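How to Hang a Wooden Wall Plaque So It Stays Straight

Many customers write to us after they receive a plaque from the Trevow workshop, and ask the same thing: which nail to use? For most walls I do not recommend a nail. Please read all the steps before you make the first hole.

What you need: a pencil, a small level, painter's tape, a screwdriver, a drill, and two screws with wall anchors. The Stusholm plaque weighs 1,420 grams. The smaller Nistor weighs 500 grams and can hang on one screw.

Step 1. Turn the plaque over on a soft towel. The Stusholm has two metal keyholes on the back, and the distance between their centers is 261 mm. Measure it yourself also, the wood can move a little in dry winter air.

Step 2. Put a strip of painter's tape over both keyholes. Mark the center of each one with the pencil, at the narrow top part of the slot.

Step 3. Take off the tape and put it on the wall at the height you want. Check it with the level. If it is not straight, lift it and try again — the tape does not mind.

Step 4. Drill through the marks. For drywall use a 6 mm bit and push the anchor in until it is even with the wall. In brick you need a masonry bit.

Step 5. Remove the tape and turn the screws in. Leave a small space between the screw head and the wall, the thickness of a coin. 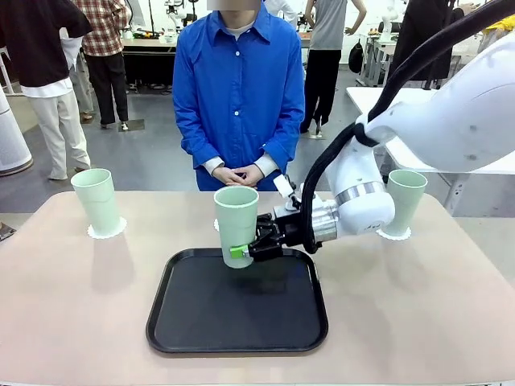 Step 6. Hold the plaque flat to the wall, a little above the screws, and slide it down. You should feel both screws enter the slots. If only one goes in, turn the other screw out by half a turn.

For cleaning, use a dry cloth. Our plaques are finished with Clirneo oil, and glass spray leaves white marks on it. Do not hang the plaque over a radiator or in a bathroom.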